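**Tetau** is a student robotics project in which teams program two robot arms to put together simple furniture from loose parts. It began as a semester assignment in a manipulation course and later became a separate club with its own bench, its own parts and a yearly contest for members. The club was started by Zane Paulauskas, a lecturer who taught the course and remained its faculty adviser.

## History

The original assignment asked students to move blocks from one side of a table to the other. Paulauskas replaced it after two years with an assembly task, on the grounds that students were getting full marks without handling contact between parts. Several members of that class asked to keep using the bench after the term ended, and the club was registered the following August.

The name Tetau was picked by vote from a list of short words that were easy to type. An earlier name, Edon, survives as the title of the club's code library.

## Organization

The club has 44 members, most of them undergraduates in mechanical engineering and computer science. New members take a safety session and pass a short practical test before they may run an arm without an older student in the room. The bench is open in the evenings and must be shut down by 10 p.m.

Work is divided between a motion group and a vision group. A third group, known as Chuang, looks after the parts and prints replacements. Each part has a service log, and a part with a worn joint or a scratched marker is taken out of use until it is replaced.

## Contest

The yearly contest is called the Trosaleo. Teams of up to five students are given the same set of parts in a starting layout that is announced on the day. A run is worth a maximum of 400 points, divided among grasping, alignment, insertion and the state of the finished piece. Points are lost for dropped parts and for any stop caused by a collision.

Teams may use one arm or both. Most entries use the second arm only to steady the piece while the first one inserts or turns a part. Touching the parts by hand during a run ends it, and the score at that moment stands. Each team gets two runs, and the better one counts.

## Equipment and parts
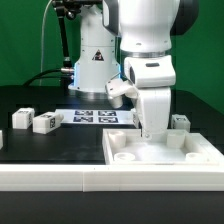
Parts are located by camera, using square printed markers of the kind common in teaching labs. The software looks for every marker in view and works out the position and angle of the part that carries it. Long parts are the reason for marking more than one face: the two blocks on the left side of the table have markers on an end as well as on top, and the flat sheet in the middle has four in a two-by-two grid. The open tray, with a peg near each corner, is regarded by members as the harder piece to work in, as the gripper has to reach down between raised walls.

The parts are kept in one color so that teams cannot sort them by hue. Control programs are written in Python against the Edon library, which handles marker detection, arm motion and logging. The library is shared with the manipulation course, and changes to it are frozen during the month before the contest.

## See also

- Fiducial marker
- Robotic manipulation
- Student robotics competitions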